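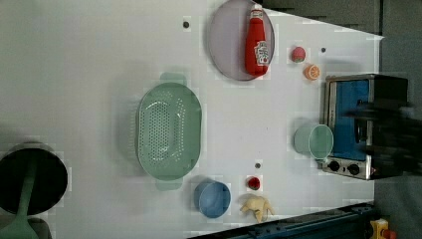
Play food

Play food, also pretend food or toy food – imitation groceries, dishes and ingredients made for children's games. Usually sold with or alongside a toy kitchen, shop counter or tea set. Made in wood, plastic, felt, tin, plaster, papier-mâché, cardboard and more recently silicone. Most pieces are a bit smaller than the real thing, though scale is rarely consistent within one set.

Not to be confused with display food (restaurant windows, mainly Japan), stage food, or dollhouse food, which is made to a fixed miniature scale and mostly collected by adults. Some overlap, see Related objects.

History

Early material is thin. Clay fruits and breads turn up in many ancient sites but usually as offerings, and a child's toy and a grave gift can be hard to tell apart. Firmer ground from the 18th and 19th centuries, when German makers turned out toy kitchens and shops for well-off homes. Dishes in these were often painted plaster, glued to the plate. A ham that could be looked at and not much else.

Cheap printed tin and cardboard followed. Toy grocery shops came with tiny cartons, and real grocers were happy to see their labels on them. Branded miniatures have been part of the trade ever since.

Injection-molded plastic changed the whole thing after the Second World War. Hollow fruit, two halves seamed together, light, washable, cheap. Color was the weak point – one shade for the body, sometimes a green dab for the stem. Vaughan Whitcombe, in The Plaster Ham, calls the postwar decades "the age of the hollow banana" and argues that the look of play food was fixed then and has barely moved. Other writers put it earlier and point to the painted wood sets sold before the war.

Wood came back in the 1980s and 90s, largely through European makers and preschool suppliers. Felt a little later, much of it home sewn from patterns.

Types

Whole pieces. Fruit, eggs, bread, bottles, jars, boxes. The oldest and still the most common kind.

Cutting food. Pieces in two or more parts held by hook-and-loop dots, magnets or a peg, pulled apart with a blunt toy knife. The noise of the hook-and-loop is generally thought to be half the appeal. Fastener dots wear out or fall off before anything else does.

Stacking food. Sandwiches, burgers, pizza, ice cream. Layers are interchangable on purpose.

Packaged food. Cans, cartons and condiment bottles, with real or made-up brands. Made-up ones tend to sit very close to a well-known design, same color, same cap, different name.

Color-change and effect food. Pieces that brown in warm water, bottles with a sealed liquid that seems to pour. Fragile, mostly sold with dolls.

Soft food. Felt, crochet, knit. Common in libraries and waiting rooms, though washing is a problem.

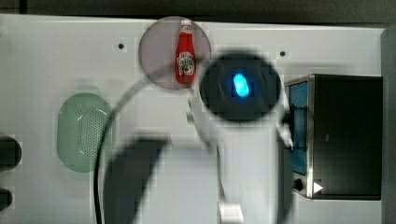

Ketchup bottle, red with a white cap. Condiments are a regular part of play food sets.

Materials and manufacture

Hard pieces are mostly blow molded (hollow, seamless or close to it) or injection molded in halves and welded. Surface detail comes from paint masks, pad printing or stickers. Stickers are cheapest and go first.

Wooden pieces are turned on a lathe where the shape allows – apples, eggs, carrots – and sawn from flat board where it doesn't. This is why so much wooden toast, cheese and fish is flat. Beech, lime, maple, rubberwood. Water-based paint, usually two coats.

The Kettunen workshop in Finland made turned beech sets from 1953, later under designer Teemu Salminen, who dropped painted detail altogether and relied on shape and one flat color per piece. A Kettunen pear is a green pear shape, nothing more. Sold poorly at first, copied widely after. The 1970 catalog lists 53 pieces, and complete groups are now hard to find. The herring is the one usually missing.

Felt pieces are die cut and stitched, filled with polyester. Silicone is newer, used mainly for eggs, noodles and pancakes, anything that should flop.

Selection of foods

What gets made says a good deal about where it is sold. Bananas, eggs, carrots and bread are close to universal. Sets made for the US market lean on burgers, hot dogs, fries, pizza, cookies. Japanese sets have rice balls and sushi, often very finely detailed. Finnish and Swedish sets often include a cinnamon bun.

For a long time export sets ignored most of this and shipped the same pieces everywhere. Preschools complained, with reason – children cooked for hours with food none of them ate at home. Wider ranges since then, dumplings, flatbreads, tamales, mangoes. Relow, a maker of school supplies, sells its lines by region and lets buyers mix single pieces. Ultudero did something similar with felt, closed after four years.

Meat is a minor point of dispute. Some suppliers offer meat-free sets, some just move the bacon to a separate bag.

Use in play and teaching

Pretend cooking normally appears in the second year, first as feeding – a spoon held to a doll's mouth, or a parent's. Serving, shopping and taking orders come later and need a partner. Many teachers see realistic pieces as more use to younger children, who take the object for what it looks like. Older ones get by with a block. Whether very detailed pieces hold back invention is argued over, evidence mixed.

Also used in speech therapy (naming, sorting, asking), in nutrition lessons and in language classes for adults, where a basket of plastic vegetables does for a market dialog.

Safety

Main hazard is choking. Grapes, cherries, peas and egg yolks are the usual offenders, as life-size versions are small enough to swallow. Makers get around it by enlarging them, joining them in a bunch, or raising the age on the box. Loose magnets from older cutting sets are a serious danger and worn pieces should be thrown out. Older painted plaster and tin may contain lead and isn't suitable for play.

Hollow pieces with a pinhole take in water in the bath or dishwasher and can grow mold inside, with no way to dry them properly.

Collecting

Small field, growing. Plaster and tin fetch the most, then boxed shop sets with labels intact. Plastic is collected by brand and fast food tie-in. The Harum Toy Museum holds a good run of wooden sets, seven of them complete, and shows part of it each September. Condition matters less than in other toys, a few tooth marks are expected and dealers list them as such.

Related objects

Toy kitchen
Tea set
Mud kitchen
Food model
Dollhouse miniature

Page last edited 20 Jun 2026. Section on silicone needs sources, Collecting section to be expaned.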